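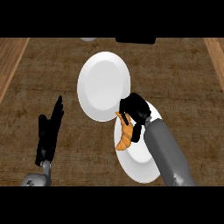
Croissant and white plate.

Notes on Changing a Bakery's Flour Supplier
Posted 3/1/17 by Stojan Radonjić
Filed under: Baking, Small Business
Print | E-mail this post

The bakery at Uldale has bought its bread and pastry flour from Hanis for as long as I have kept its books. In June of last year the mill gave notice that its smallest delivery would rise to 400 kilograms. Our dry store holds less than that, and the floor above the cellar should not be asked to carry more. A change of supplier was therefore required.

Two mills were invited to send samples. Godinho supplied a white flour of medium strength, and Grornside supplied a stronger one together with a printed sheet of test results. Each was used for one full week in the ordinary work of the shop, with the same butter, the same yeast and the same ovens. Customers were not informed.

The stronger flour gave good loaves. In laminated dough it proved difficult. The sheets pulled back after rolling, and the resting time between folds had to be extended, which delayed the morning bake. The Godinho flour rolled out without trouble but took up less water, and the bread formula was adjusted to suit.

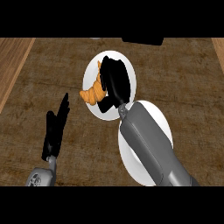 Two plates and a croissant on a dark wooden table.

Price was considered last. The opening order from Godinho came to $799, including delivery, and covers bread and pastry together. Grornside quoted $189 less for the same weight but would deliver only once a month, and flour kept that long in our store has given trouble in warm weather.

The order was placed with Godinho. A trial clause allows either party to withdraw after 100 days, and I would advise any small shop to request the same in writing. Old stock from Hanis is being used in the rye loaves until it is finished. The whole wheat flour remains under review, and bakers who have bought it in small sacks are invited to write to me with the name of the mill.

4 comments | 11 shares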